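Call for participants: two-arm tabletop robot build, Gelldale Shared Workshop

We are looking for people to join a robot build that meets at the shared workshop in Gelldale. The project is called Clasivix. It is a pair of small robot arms that work together on a table and handle the kinds of things people have at home: plates, cases, packs of tissues, cloths, cups. Each arm has a two-finger gripper. The places are open from June.

This is unpaid. There is no charge for taking part beyond the normal workshop membership, which is $46 for the season and covers the use of benches, hand tools, the laser cutter and the printers. If the fee is a problem, say so in your message and we can talk about splitting it up.

You do not need a degree or a job in engineering. Some of the current group had never wired a motor before they joined. What matters more is that you can come regularly and that you write down what you did, so the next person at the bench can pick it up.

What we are working on

The arms run. They can be driven by hand from a pair of controller arms, and they can play back a recorded motion. They can also run short tasks without anyone holding the controls, with mixed results. Flat, hard objects are going fairly well. Soft ones are not. Most of the evening sessions now go into picking things up from the table when the object is low and has rounded edges, and into passing an object between the two grippers without dropping it or dragging it.

We are also on our second finger design. The first set was too thick at the tip to get under anything. The new ones are beveled and hold up better, but the mounts take a beating and we reprint them more often than we would like.

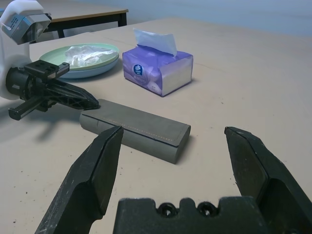

Both grippers at the gray felt case, with the plates and the tissue pack behind.

The felt case is one of the standard test objects. The task is to lift it from the table, turn it and set it down inside a taped outline. A run counts only if the case ends up flat and fully inside the tape. We log every run, good or bad, and the log stands at 313 entries for this object. The plates are the next item on the list, and we need better finger pads before we start on them seriously.

Who we need

Mechanical. Someone to take over the fingers and mounts. You would draw parts, print them, fit them and keep a record of what broke. Any CAD program is fine as long as you can export files the rest of us can open. Experience with silicone or rubber pads would be a real help.

Wiring. Someone to redo the cable runs on both arms. The present runs work but they snag at the wrist when the arm folds back. You should be comfortable with crimping and with a multimeter. Soldering can be learned here.

Software. One or two people who can read and write Python. The work is mostly recording, sorting and replaying runs, plus some work on the wrist camera feeds. We have a training machine in the back office at Ammont Street, and you can log in to it from home.

Operators. People to drive the arms and record runs. No technical background needed. It takes patience and a steady hand, and new operators need a couple of sessions before their runs are usable. This is where we have the most places.

Test set. Someone to look after the household objects, keep the list up to date and find new ones. A good object is cheap, safe to drop and easy to replace.

Time

Sessions run from 6:30 p.m. to 9 p.m., two evenings a week. We ask people to make at least one of the two. Operators should plan on 30 recorded runs in a session once they are up to speed. Software people can do a good part of the work from home but should come in at least twice a month. The build is planned through the end of November, and whoever wants to carry on after that can.

The first target is 300 clean runs with each of the standard objects. After that we will pick a longer task, probably clearing a small table.

Practical points

You must be 16 or over. Anyone under 18 needs a signed form from a parent or guardian.

Everyone does the workshop safety session before using the tools, and a shorter one on the arms. The arms are small but they can pinch. Hair tied back, no loose sleeves, and one person stays near the stop button whenever the arms are powered.

The workshop is on the ground floor and has step-free access from the Ammont Street side. The bench is a fixed height, but the operator station can be used seated. Parking is on the street. The nearest bus stop is across from the old Effiong Hardware building.

Parts and filament are paid for by the project. Bring your own laptop if you have one. If not, there are two at the workshop that can be booked.

Drawings, code and the run log are shared with all members of the group and will be posted openly when the build ends. Please do not join if you need to keep your work on it private.

How to apply

Send a short message through the contact form on the workshop page with "Clasivix" in the subject line. Tell us which of the roles above you are interested in, which evenings you can make, and one thing you have built, fixed or taken apart. It does not have to be a robot. Photos are welcome but not required.

We reply to everyone, usually within a week. If the role looks like a fit we will invite you to sit in on a session before you decide. Operator places are filled in the order people apply. The other roles stay open until we find someone.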